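Hawthorne Laundry and Clothing Room
Progress report, June

Quick one this month, full figures go in the quarterly sheet.

Where we are
Clothing intake is ahead of plan. 96 garments sorted, 40 folded and bagged for the Bekstead shelves. Rest still in the back bedroom. Sorting table not delivered yet so all folding is being done on the bed, on top of the lilac sheet. Slower, but it works OK for the bigger items.

Light blue items are the current pile.
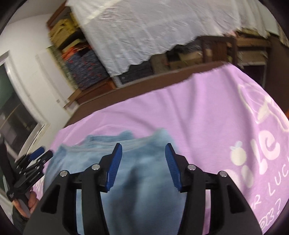

Light blue garment on the printed sheet, Hawthorne bedroom.

Folding standard
We agreed one fold for jackets so the Drirnach bins stack evenly. Body flat, collar away from the folder, sleeves in, zipper side up. Fleece is the problem. Thick pile, springs back, and a fleece takes twice the shelf space of a shirt. Have asked Plorkis for deeper bins, no answer yet. Chasing Monday.

Blue fleece jacket with the stand-up collar and silver zipper pull is typical of what we get. Folds across below the collar but stays lumpy lower down, and the sleeve wants to wander off to the side. Needs a second pass before bagging.

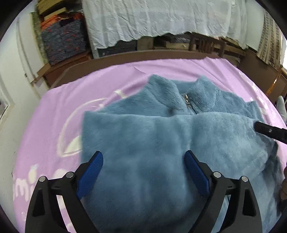
Spending
Bags and labels bought, 21 dollars under the line. Would like to move that to hangers if your OK with it. No other changes to teh budget.

Next
- finish the fleeces, 10 left
- table, hopefully
- second sheet for the bed so one can be washed
- label the Bekstead shelves by size

Need a yes or no on the hangers before the next order goes in.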